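Divomley Family Room: progress report to the Ruvusance Fund
Prepared by Uzma Rind, October

1. Attendance

The grant paid for 15 places at the after-school healthy eating club. We filled 14. I would like to call that a success, but only eight children came to more than half the sessions, and the sign-up sheet tells you very little about who stays. Pramila Shakya thinks the late bus is to blame. I think the second hour drags.

2. What the children eat at home

Parents filled in the food diary at the start and again last month. The second set shows more fruit. I don't put much weight on it. Five families handed in both diaries, and people who know they are being asked about fruit tend to write down fruit. The Ido reading chart has the same weakness, and I said so when we bought it.

3. Room and play materials

The younger group sorts and names foods before snack time. They enjoy it. Whether it changes what they will taste is another matter. 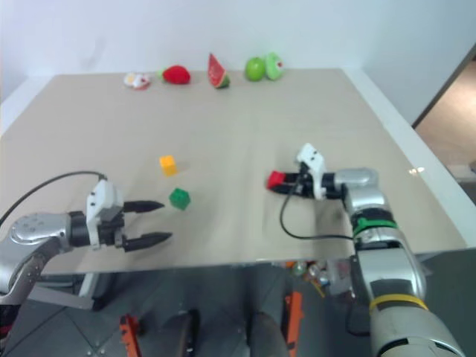
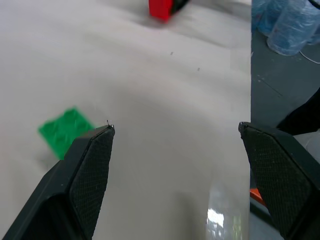
4. Spending

Snacks ran over because we priced them on last year's receipts. Printing came in under. We have not touched the money set aside for the Chin cookbooks, and I would hold it until someone can show me a family that cooked from one.

5. Next period

We plan to cut the session to one hour and ask the parents who stopped coming why they stopped. Pramila will make the calls. Please don't expect a second round of diaries from us unless the form changes.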